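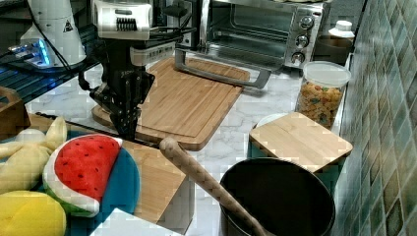 December | Posted by the Gramport neighborhood desk

Breakfast is back at the Mathebula Street kitchen

Good news for anyone who has been eating cold cereal at their desk since the summer: the shared kitchen on Mathebula Street is open again in the mornings, and I went over to see how it's shaping up.

If you haven't been, it's the one behind the Calten building, with the side door that sticks (push hard, it gives). It closed for a new counter and some plumbing, and the work ran long, as it does. The old counter was a sad brown thing with a burn mark I'm pretty sure was partly my fault. Now it's white marble with gray veins and I love it, though I'm already nervous about beets.

The hardware is the part people were arguing over at the open meeting. One side wanted plain chrome. The other side wanted something darker and warmer, and the darker side won by 4 votes. I was chrome, for the record, and I've changed my mind!

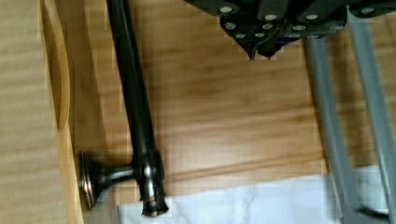

Dark metal with a coppery rim, against the wood grain.

It goes nicely with bamboo, too, and there's a big bamboo cutting board on the counter with a groove around it for juice. I do a lot of tomatoes, so that groove matters to me more than it probably should.

Mornings start at 7 and the kitchen closes at 10, so you can't drift in at eleven and expect toast. You book a slot on the sheet by the door. When I checked, 69 people had put their names down for the month, way up on last year, and the early slots were going fast.
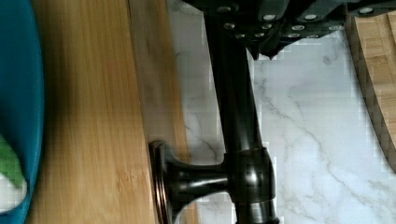 The sheet also has a column for what you're planning to cook, and please fill that in. Two people wanting the oven for frozen waffles is fine. Five people wanting it at 7:30 is a long line and some grumpy faces, mine included.

Toast people have it easiest. There's a two-slot toaster, plus the stainless steel toaster oven if you want cheese on yours, which I do. 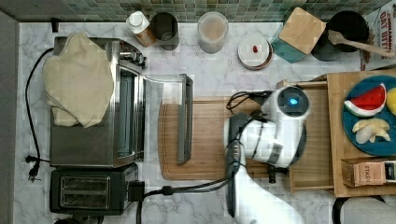 Cost is the same as before for Skornley and Gramport residents: free, bring your own food, wipe up when you're done. Jars and boxes left on the counter should have your name on them. A free pancake morning is planned for later in the month with room for 60, and I'll post the time here once it's settled. Bring syrup if you can, we ran out last time.

Contact: Gramport neighborhood desk | © All rights reserved | Back to top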